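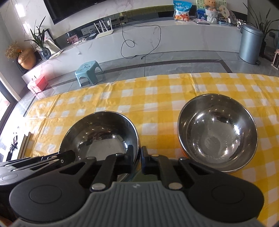

Two bowls, two grippers, one yellow cloth.

The Orange Bowl

By the time I joined the Tarnau robot club it had already decided to be brilliant, so there wasn't much left for me to do except hold things.

"You just pick up the bowl and put it in the other bowl," Adeel said. "Then you take it out again."

"And the robot?"

"The robot learns from it."

The robot was at school, in a locked cupboard, under a coat. I had seen it move once, in the autumn, when it lifted a whiteboard pen and threw it at a radiator. Its name was Pranum. Adeel Gondal had written PRANUM on its base in silver marker, and also on the club application form for the Ukik Cup in July, in the box where it asked for the name of the teacher in charge.

So on Sundays we went to Adeel's and did the robot's job for it. You took a gripper in each hand and worked the fingers with your own, and you moved kitchen bowls about on his mother's table while it recorded. That was one go. The plan said 800 goes. I asked where the 800 had come from and Adeel said it was a good amount.

"Good for what?"

"For learning."

"How many did the pen thing have?"

He didn't answer that. He was flattening the cloth, which wouldn't be flattened. It was the shiny sort that remembers being folded, and every time he pushed a ridge down it came up somewhere near his elbow.

I should say I liked Adeel. Everyone did. He had the kind of confidence that makes teachers hand over keys. But I had done two years of clubs at that school and I had a fair idea how they went. The bridge club (building, not cards) had made a bridge that held one tin of beans. The weather station was in a tree. I thought Pranum would go to the Ukik Cup and drop a bowl in front of strangers, and we would all get a certificate saying we had attended.

"Slower," said Adeel. "You're doing it like you want to go home."

"I do want to go home."

"It'll learn that."

I thought that was rubbish and I said so. A machine couldn't learn that I wanted my tea. But on the next go I noticed I was letting go of the orange bowl a bit early, just before it was properly down, so that it dropped the last little way and rang. I had been doing it for ages. I did a few carefully, then forgot and went back to dropping it.

His mother came through with a bag of washing and stood watching with her chin on top of it.

"Is it clever yet?" she said.

"It isn't here, Mum."

"I know where it isn't. I'm asking about the clever."

She wanted the table at seven. She had told us this when we arrived, and again when she brought the squash, and I think she put her faith in it about as much as I did in the robot.
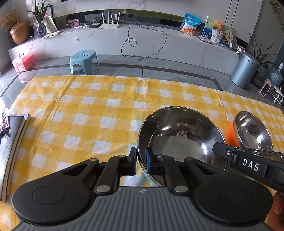
The trouble with the big bowl was the rim. You had to get it between the fingers from above, and if you came in at a slant the whole thing slid off across the cloth as if it had somewhere to be. Adeel was good at it. He hardly looked. He'd take the rim with the left hand, tip the little one up with the right, bring it over and set it down, and there'd be no noise at all. Then he'd do it again exactly the same.

"Shouldn't you do it differently sometimes?" I said.

"Why? That's the best way."

"What if the bowl's not there, though? On the day. What if they put it over here?" I shoved it up towards the far edge of the table.

He looked at the bowl for a while. I could see him wanting to say they wouldn't.

"Tanoli moved theirs," he said at last.

Tanoli was the school that had won the year before. He'd watched the video of their final so often he knew when the judge coughed.

"And what happened?"

"It still got it."

"Right. So they must have done it with the bowl all over the place."

"Or theirs is just better."

It was the first time I'd heard him say anything like that. He put the grippers down and ate a biscuit. Then he opened the laptop and scrolled through what we had, Sunday after Sunday, all the little recordings in a column, his and mine. He played some of mine. Even with the sound off you could tell which they were. The hands came in crooked. The bowl went down anywhere. In one I missed completely, shut the fingers on nothing, and went back for it.

"I was going to delete that one," he said.

"Delete it, then."

"No, hang on. You went back." He played it again. "I never go back."

"You never miss."

"Pranum's going to miss."

I said I'd been telling him that since the autumn. He said yes, but I'd been saying it as though it was the end of the matter, and he turned the laptop so I had to watch myself fumble about after an orange bowl for the third time.

I didn't believe it made any difference. I want that understood. It was a bad go, and he was a boy who could make a plan out of a bad go, and those are separate things. But when he said right, you move the bowls and I'll fetch them, I put the big one on a crease where it wobbled. Then I put the small one on its side, facing away from him, and he missed, and swore, and his mother said "Adeel" from two rooms off.

We kept at it. He got worse, which seemed to cheer him up. At seven she came in carrying plates and stood there until we noticed.

"How many?" I asked him, out on the step, doing up my coat.

"791."

"Nine off. You could do nine by yourself after tea."

"I'm thinking we start again," said Adeel. "With the bowls moved."

"All of them?"

"Most of them. Next Sunday?"

I told him it wouldn't work. He asked if I could come at two.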